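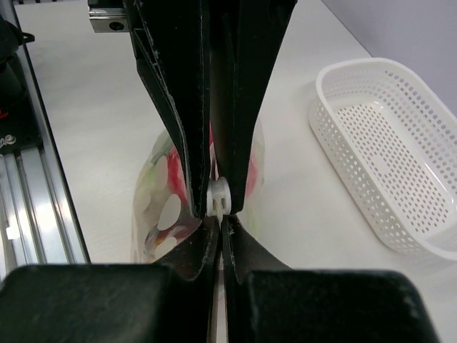

Visits and Open Days

A morning at the Clinwood packing rooms, Bunalden

Clinwood opened its packing rooms to the public for a morning in May and I went along with my sister-in-law, Agata Lombardi, who buys for a small grocery and wanted to see how the pouches she sells get filled. Entry was free but you had to book. We were in the second group, which started at half past nine and had 53 people in it, split between two guides.

The building is on the Rarent side of town, past the timber yard. Parking was on the grass. You sign in at a trestle table, hand over any rings or watches and get a hairnet and a paper coat. The coats come in one size. Closed shoes were on the booking email but a few people had missed it and were lent rubber boots.

Our guide was Nadège Riviere, who has run the sorting side for several years and before that worked at Parisi, the bottling firm down the road. She spoke clearly and took questions as we went, so the tour ran over by a fair bit.

The first stop was the store, with film on rolls up to the ceiling and cartons of fittings on the lower shelves. Clinwood buys its film printed and makes up the pouches on site. Order 1224 was laid out for us to handle: a plain run for a yoghurt customer, nothing printed on it yet except the batch line. The film is stiffer than I expected. Agata asked about recycling and was told that a bag made of one kind of plastic is easier to deal with than a layered one, and that customers mostly ask for whatever costs less. I thought that was a fair answer.

After that came the filling line, seen through a window. It was stopped for cleaning when we arrived and started up again while we stood there. It is loud even through the glass. I couldn't follow all of the explanation, but the pouches go in flat, get opened by a puff of air, and come out the other end full and capped.

The sorting room was the part I liked best. It is quieter and you can get right up to the benches. The tabletops are white and so are a lot of the small parts, and Nadège said new staff complain about that in their first week. Work comes to the bench one item at a time. The one I spent longest looking at was a clear plastic bag with white oval dots on it and patches of red and green. I took the dots for candy and still couldn't say whether they were printed on or inside. A small white plastic piece sat at the top of it, a cap or a spout by the look of it, with a rounded flange.

Beside it was a white plastic basket, rectangular with rounded corners, with rows of small round holes in the sides and more holes in the floor. I asked where the baskets came from, as I have been looking for something similar for the pantry. They are ordinary catering stock and wash well. Nadège's advice was to buy one size only so they stack, and to keep a spare empty one on the bench at all times - otherwise things get put down wherever there is room and you spend the afternoon hunting for them.

She also went through what they look for in a pouch. The fitting should sit straight. The film next to it should be smooth where it is sealed, though creases further down are normal and don't matter. If a pouch has been squashed in transit it is set aside and checked again the next day. We were given a few rejects to look at and most of us couldn't find the fault. A boy of nine or ten found two of them before any of the adults did.

The last room was dispatch. Cartons are taped, labelled and stacked on pallets, and the labels are read out loud by one person and ticked off by another. Around 1839 cartons had gone out the week before, which Nadège called a slow week. There is a whiteboard by the door with the name of whoever last swept the floor.

Tea and slices were served in the canteen afterwards. You could buy seconds at a table near the door, mostly fruit purée and some custard, cash only. Agata bought a box of the apple. She also came away with a price list, and thought the minimum order was too high for her shop but might work if she shared it with someone.

Some practical notes for anyone going to the next one. The floor is hard and you are on your feet for nearly two hours, with one bench to sit on in the corridor. Prams aren't allowed past the store. The toilets are before the sign-in table, so go first. Photos are fine everywhere except the filling line. The later groups looked smaller than ours, and I would pick one of those if you want a proper look at the benches.

Bookings for the spring open day are taken at the front office or by phone in the mornings.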